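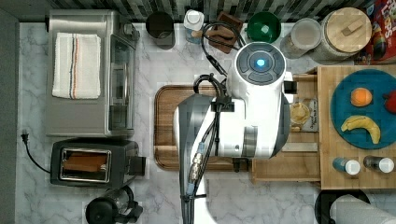 One resident wrote in that the new cart rules were mailed out before the old pickup contract had ended, and that her street got two different sets of instructions. The sheet with the blue border is the current one. Please discard the other.

Trash, Recycling and Transfer Station: Frequently Asked Questions
Town of Bivover
Updated May 15, 2020

Who picks up my trash?
Viltex holds the curbside contract for the Town. The route covers 680 households. Properties on private roads are not on the route unless the road association has signed an access form with the Town Clerk.

When should my carts be at the curb?
Carts should be out the night before your collection day and back off the road by the following evening. Set them with the handles toward the house and leave 3 feet between the carts and any mailbox, car or utility pole.

My driveway is very long. Can the truck come up to the house?
Homes set back more than 100 feet from the road may apply for driveway service. The driveway has to be wide enough for the truck to turn around without going onto the lawn. The application is at the Clerk's window or can be mailed to you.

My cart was missed. What do I do?
Leave it out and call Viltex at the number on the lid. If it still has not been emptied by the end of the next working day, call the Town Hall.

What goes in the recycling cart?
Paper, flattened cardboard, metal cans, glass bottles and jars, and plastic bottles and tubs. Rinse food containers. Labels can stay on. Do not bag your recyclables. Bagged material is left in the cart with a tag.

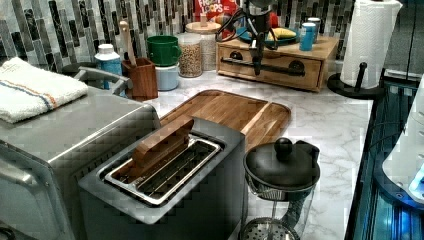 Toaster and cutting board on a kitchen counter

Can I put small appliances in the trash cart?
No. Anything with a cord goes to the transfer station on Okafor Road. Use the metal bin for items that are mostly metal and the electronics shed for everything else. There is no charge for small appliances from town residents.

What about refrigerators and air conditioners?
These are accepted at the transfer station for a fee of $65 each. Pay at the Town Hall first and bring the receipt with you. The attendant cannot take cash or checks. Doors must be taken off refrigerators and freezers before you arrive.

Do I need a sticker to use the transfer station?
Yes. Stickers are free to residents and property owners. Bring your vehicle registration and a tax bill or lease. The sticker goes on the inside of the windshield, driver's side.

I rent. Who is responsible for the carts?
The carts belong to the Town and stay with the address. Do not take them when you move. If a cart is missing when you move in, ask your landlord first, then call us.

Is brush collected at the curb?
Brush is collected in June only. Tie it in bundles one person can lift and keep it off the sidewalk. The rest of the year you can bring brush to the pile behind the transfer station. Stumps and fence posts are not accepted.

Can a contractor bring in debris from my house?
Construction debris is not accepted from anyone. Ask your contractor to include disposal in the job.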